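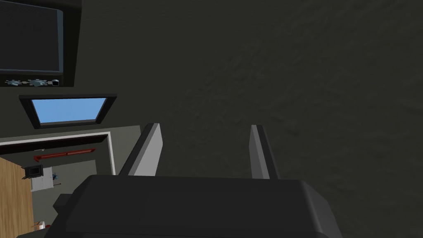
Tindow Kitchen Pack, data card
Version 5, updated 16/05/2025

G'day, and thanks for grabbing the pack! I'm Renata Tapia and I look after the sim kitchen recordings we sell with the Daltine licence. You get 57 episodes, all rendered, with wrist and head views in separate folders (please don't rename them, the loader gets cranky).

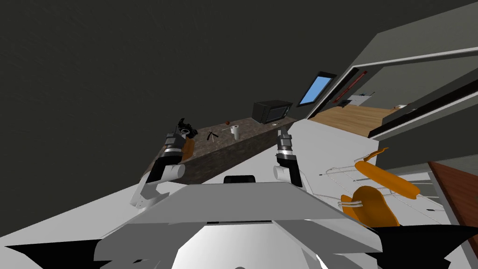 Head view, both arms at the counter.

Loading takes one line in the Numley viewer, and there's a 14-day trial if you just want a poke around first. 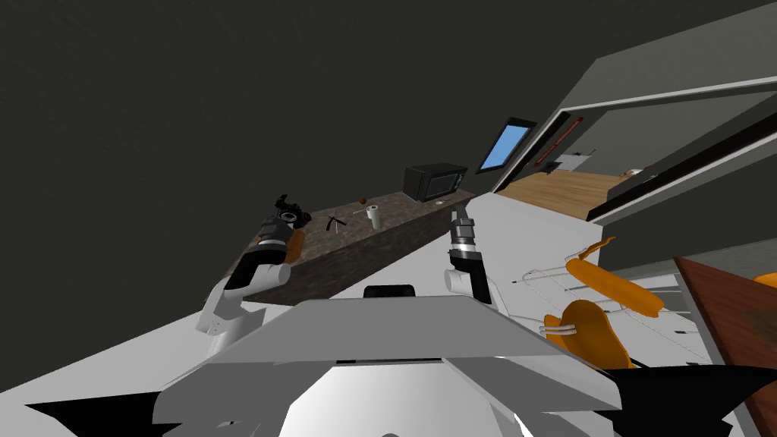 Object labels are the bit I'm still fussing over. Every item gets a plain name and a colour, but small stuff is a pain at this angle: the white cup on the counter is easy, while the dark tool with crossed handles has me dithering over what to call it. If you've got a favourite label scheme, send it my way before July.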